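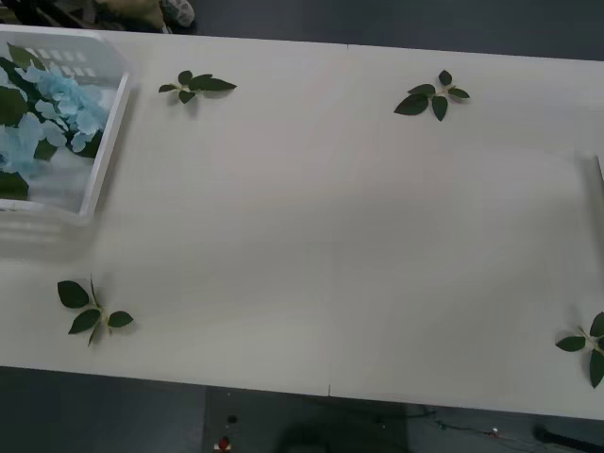
# Wistier 叶枝分拣数据集:故障子集

先说结论:想找一份抓取成功率漂亮的数据,请左转去主数据集。这里收的全是 Prenon 双臂工位在整理仿真花材时出的洋相,外加一次真正让人笑不出来的安全事件。

任务本身听上去很无聊:把散在白色台面上的叶枝逐一捡起,放进装着浅蓝色绣球花瓣的塑料筐。三岁小孩能做,我们的策略模型做了 2000 次,其中 341 次进了这个仓库。

## 目录结构

```
wistier-faults/
├── episodes/ 每次一个子目录
├── labels.csv 故障类型与起始时刻
├── estop/ 急停相关记录,单独存放
└── CHANGELOG.md
```

`labels.csv` 里 `t_fault` 的单位是毫秒,从该次录制的首帧算起。早期有一批误写成了秒,已修正。如果你的曲线看起来整齐得可疑,先检查是不是用了旧版。

## 故障类型

| 标签 | 含义 |
|---|---|
| `miss_thin` | 夹爪合上了,叶枝还在台上,控制器上报“成功” |
| `drag_seam` | 夹爪贴着台面拖行,在两段台面的接缝处受阻 |
| `basket_push` | 放置时撞到筐壁,把筐推离标定位置 |
| `petal_steal` | 松开叶枝后退出,顺手带走花瓣 |
| `late_stop` | 按下急停后手臂未立即停止 |

`miss_thin` 数量最多,也最气人。梗太细,夹爪宽度读数和空夹几乎没有差别,而成功判定偏偏只看这个读数。于是手臂郑重其事地把一团空气运到筐上方,松开,归位,记一分。

`drag_seam` 我们一开始归咎于标定,重标了三遍,毫无改善。后来才查出是下降高度的下限写成了负数。写的人是我。

## 关于 `late_stop`

这一类请认真读。

第 630 次录制中,操作员见左臂朝筐壁压下去,按了红色急停按钮,手臂又继续走了 1000 毫秒才停。没有人受伤,筐裂了一角,已更换。

原因分两层。急停信号当时没有直接切断驱动器使能,而是先进了 Shehu 控制盒,由软件轮询后转发;那一刻软件正忙着把图像写进一块快满的硬盘。换句话说,我们的安全链路在排队等存盘。

整改如下:

- 急停改为硬接线,双通道,直接断使能,软件只负责事后知情;
- 每次开工前空载按一次急停,没停住就不开工;
- 存盘进程与控制进程分到两台机器;
- 复位必须在工位旁手动完成,远程复位接口已删除。

整改前的录制在 `labels.csv` 中标有 `pre_fix=1`。**请勿用这些数据推算制动距离或反应时间**,它们反映的是硬盘的心情。

## 已知问题

- 固定相机视野没有覆盖整张台面,右侧边缘的叶枝可能只拍到一部分。标注框按可见部分画,没有脑补。
- 绿叶反光,深度图在叶面上会有空洞。我们没有填补,填了你们也会骂。
- 筐是半透明的,分割模型偶尔认为它不存在。
- 筐内本来就混有叶子,不要用“筐里有没有绿色”来判定任务成功。我们试过,那天成功率是满分。
- `basket_push` 与 `petal_steal` 可能在同一次里先后发生,标签只记先发生的那个。

## 使用与许可

可用于故障检测、失败恢复和安全监控方面的研究。不建议拿去做模仿学习,除非你确实想要一台会偷花瓣的机器。`estop/` 目录仅供事故分析,转发请保留本说明全文。

发现标签错误请提 issue,附上录制编号和时刻。只写“感觉不对”的会被关掉,我们自己也常常感觉不对。

维护:Lurnstead 工位组
最后更新:2024年8月11日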